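Surface Pattern and Finish in Small Interiors
Handout 5: Repeat, scale and ground
Course notes, V. Mladenović

1. Terms

A repeat is the smallest unit of a printed pattern that can be tiled to fill a surface. The ground is the color that lies behind the motifs. Coverage is the share of the surface taken up by motifs, given as a percentage. A print with 70 percent coverage will be read by most viewers as having its ground and figure reversed.

Animal prints are classed as non-directional if the motifs can be turned to any angle without looking wrong. Leopard types usually qualify. Tiger and zebra types do not, and must be hung with the stripe direction marked on the back of each drop.

2. Tonal prints

A tonal print uses two or more values of one hue. Contrast is low, so seams are less visible, but shade differences between batches are easier to see. Check batch numbers before cutting.

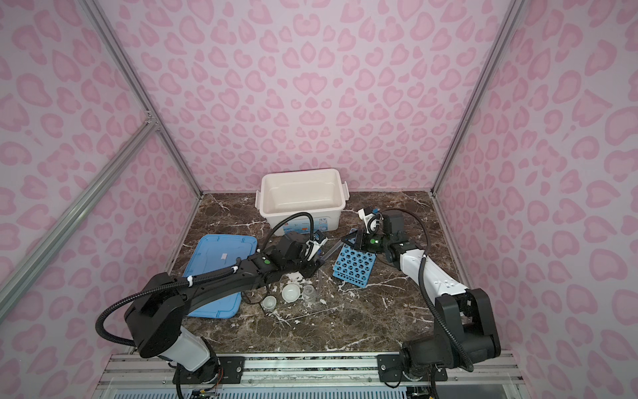
Fig. 1. Tonal leopard-style print, darker pink on pale pink, on three wall panels.

Coverage should be measured on a flat sample. Lay a clear grid over at least one full repeat, mark each cell as motif or ground, and divide. Cells that are split go to whichever part fills more than half. Two people should score the same sample separately. In the Jekdale exercise the scores of Grgić and Tuhiwai differed by 2 points, which is acceptable.

3. Corners

Never fold a full drop around an inside corner. Measure from the last edge to the corner at top, middle and bottom, take the largest figure, and add the overlap. The offcut starts the next wall, hung to a fresh plumb line.
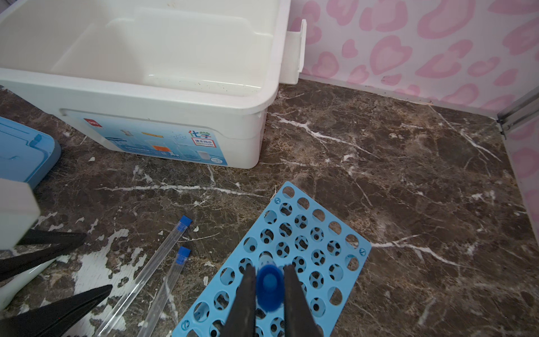
Pattern loss at the overlap is unavoidable. With a small non-directional motif it can be ignored. With a large motif, place the loss in the corner farthest from the door.

4. Patterned wall, patterned horizontal

Two patterns in one space are easier to separate when they differ in value and in type of motif. Veined surfaces are linear and irregular; spot prints are closed and evenly spread.
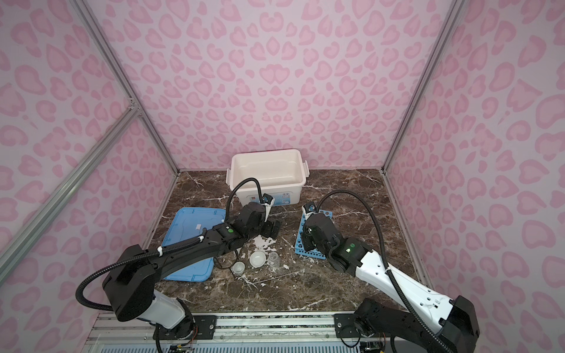 Fig. 2. Pale spot print above a dark brown, marble-patterned surface with white veins.

Light veins on a dark ground also affect how marks are seen. Pale residue competes with the vein and may be missed on inspection. View the surface from a low angle, with the light source opposite.

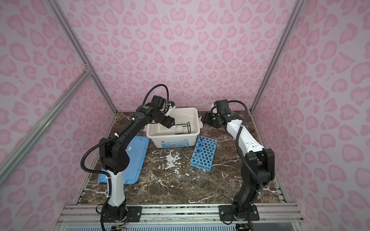
Record the finish as matte, satin or gloss. If the supplier's sheet gives a gloss value, copy the value and the measuring angle together, as one is of no use without the other.

5. Work for next session

Read Hoxha, Chapter 19, sections on drop match and straight match. Bring one printed sample larger than its own repeat, with coverage scored by the grid method. Samples from the Tindora book may be borrowed from Š. Janevski and must be returned by the end of February.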